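Kitchen robot maker Clumilance says its helper is nearly ready. Shops that tried it are waiting

Siscombe, 26 Feb 2019

Clumilance wants you to believe that a machine with two hands will be putting away your groceries before long. The company spent an afternoon this month making that case to store owners and a few reporters in Siscombe, and most of what it had to show was software.

The pitch goes like this. A two-armed robot learns small kitchen jobs in a computer-made kitchen, where nothing breaks and nobody has to mop up. Move a vegetable from a plate to a bowl. Clear a tray. Once the skill is learned, it gets loaded into a real machine. Clumilance says its system has practiced 3000 of these jobs so far.

"The hands are good now," said Thaís Nogueira, who runs training at the company. "What we're teaching is when to use them." 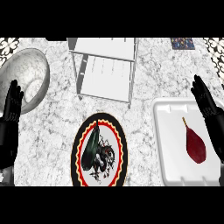 A marble counter with a zucchini on a plate is a tidy place to learn. My own counter has mail on it, a wet sponge and half an onion. Nogueira agreed that real kitchens are harder and said messier rooms are on the way. She would not say when.

Real hardware is scarcer. MacDonald, a grocery with a deli counter on the east side of town, let one of the robots work in its back room for 30 days in February and the month before. The job was moving produce from crates to prep trays. Owner Gonzalo Campos said it handled peppers well enough and dropped a lot of squash.

"My nephew does a crate while it's still looking at the crate," Campos said. He has not ordered one.

Clumilance puts the success rate in that trial at up to 40 percent on items the robot had not met before. The company calls that a strong start. Put another way, most of the unfamiliar vegetables did not get where they were going.

Rival firm Vomotus has stayed away from kitchens altogether and sells a machine that folds shop towels. Its sales chief, Wahyudi Ong, said the towel folder took years and still needs a person to feed it.

Price is the other open question. Nogueira declined to give one, saying only that early units would be leased to businesses and homes would come later. Emiliano Sotomayor, who manages a 40-seat lunch place near the station, asked twice about cleaning the hands between raw meat and salad. He was told gloves are being looked at.

A second store trial is planned, with no site named yet.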